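Buying and budgeting for a bench robot: frequently asked questions

Last updated June 27, 2018

These are the questions Wevorham gets most often from departments and small firms planning their first tabletop arm. Prices are in pounds and exclude VAT. If your question is missing, write to Sumathi Chacko in purchasing support.

How much should we set aside for a first arm?

More than the price of the arm. On the last order we handled, the arm was a little over half of the total. The rest went on the gripper, the wrist camera, a controller, mounting, delivery and the first year of support. Ask for all of these on one quotation so you can see them together.

Is the gripper included?

Usually not. Skakance sells its arms with a bare flange and lists grippers separately. The two-finger gripper we supply most is £1810 with its cable and mounting plate. Spare fingertips are £79 a pair. Order at least one spare pair with the gripper, as they wear faster than anything else on the machine and a separate delivery costs extra.

Do we need a wrist camera as well as a fixed one?

It depends on the work. For picking up items of a known size from a known place, a fixed camera is enough. For small, mixed items lying at any angle, most customers end up wanting one at the wrist, so it is cheaper to have the cable routed at installation. Adding it later means an engineer visit at £237.

What should we use for trials?

Cheap things you can replace. Coloured toy letters and a plate make a good first sorting task: the shapes differ, the colours are easy to tell apart, and you can change the layout by hand between runs. Set aside a small sum for this and do not put it through as equipment. 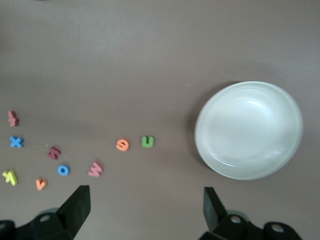
Keep the trial items in a labelled box with the arm. If the supplier changes the software, you will want to run the same task again with the same items, and matching them a year later is harder than it sounds. Write down which task was used for acceptance and attach it to the order.

What sort of table do we need?

A rigid one with a plain, matt top. Gloss surfaces throw reflections that can upset the camera. Shiny or curved items will do the same whatever the table is, so include a few in your trials if they are part of your real work. Check that the table will take the clamp before you order. A clamp extension for thick tops is £113.

Can we borrow or hire before buying?

Yes. Dankwa hires out arms by the month and takes part of the hire off the price if you go on to buy. Read the terms on damage first. Fingers and cables are normally charged to the hirer. Halfdan Riis can send you the current agreement.

What does the software cost?

The controller comes with the basic package. Mindix, the add-on for recording and replaying demonstrations, is licensed by the year and by the arm. Budget for it as a running cost. If your finance office only lets you spend capital this year, ask about paying several years in advance.

How long does delivery take?

Arms held in stock leave within two weeks. Anything with a non-standard cable or flange takes longer. Orders for use at the start of the autumn term should reach us before the summer break. Orders placed in October tend to queue behind everyone else's.

Who installs it?

You can do it yourselves if someone on site is used to fitting equipment. The guide is clear enough and the bolts are standard. If you want it done for you, Oddur Bach books the visits. The table, power and network point must be ready on the day, or a second visit is charged.

Do we need a guard or a fence?

That comes out of your own risk assessment, and we cannot decide it for you. Carry it out before you fix the budget. The answer affects floor space as well as cost, and a scanner or screen can add a good deal to a small project.

What about servicing?

The first year is covered. After that you can take a yearly contract or pay per visit. Light users generally pay per visit. Fingertips, pads and cables are not covered under either.

Can we get a quotation for a grant application?

Yes. Gunhild Thoroddsen prepares these and can hold a price for the length of most funding rounds. Send the closing date with your request. For second-hand arms, contact Þröstur Nørgaard, who keeps the list of returned and ex-hire stock.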